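3.2 Setting and data collection

Ollitz is a small lake town whose visitors come mostly for the walking trails and the old salt warehouses. Until recently, nearly all of them stayed in two large hotels near the station. The growth of family-run guesthouses has changed where people sleep, and we wanted to know whether it has also changed what they do during the day.

We worked with guesthouses in two districts, Zanden and Pinto. Zanden is on the lakefront, within walking distance of the museum and the boat landing. Pinto is uphill and is served by one bus line. Owners handed out a printed diary at check-in, and guests filled in one page per day, listing each place they visited, how they got there and how long they stayed. Of the 500 diaries handed out in November, 219 came back with at least one full day completed. We left out 44 of these because the guest had come for work, which leaves 175 for the analysis.

The diary also asked about time spent at the guesthouse itself. Earlier studies of short stays often treat lodging only as a starting point for trips. Owners told us that many guests return in the afternoon and go out again in the evening, so we gave each return its own line (Figure 2). A return was counted when the guest stayed in for 30 minutes or more.
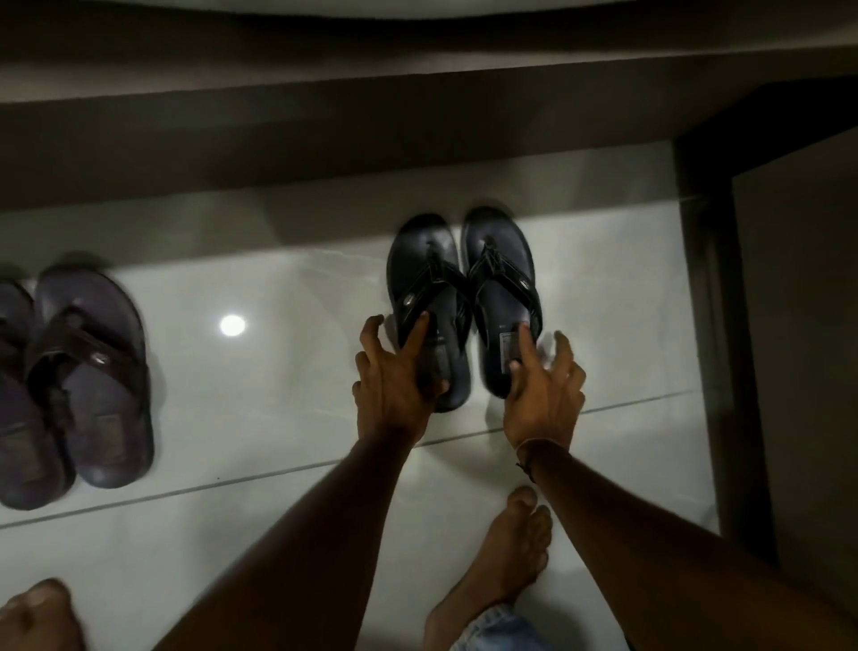

Figure 2. Sandals on a tiled floor.

3.3 Coding of activities

Each diary line was placed in one of 9 activity groups, such as walking, eating out or museum visits. Trips to the Vilivari market were coded as shopping unless the guest wrote down a meal there. Two coders worked separately and settled differences by discussion.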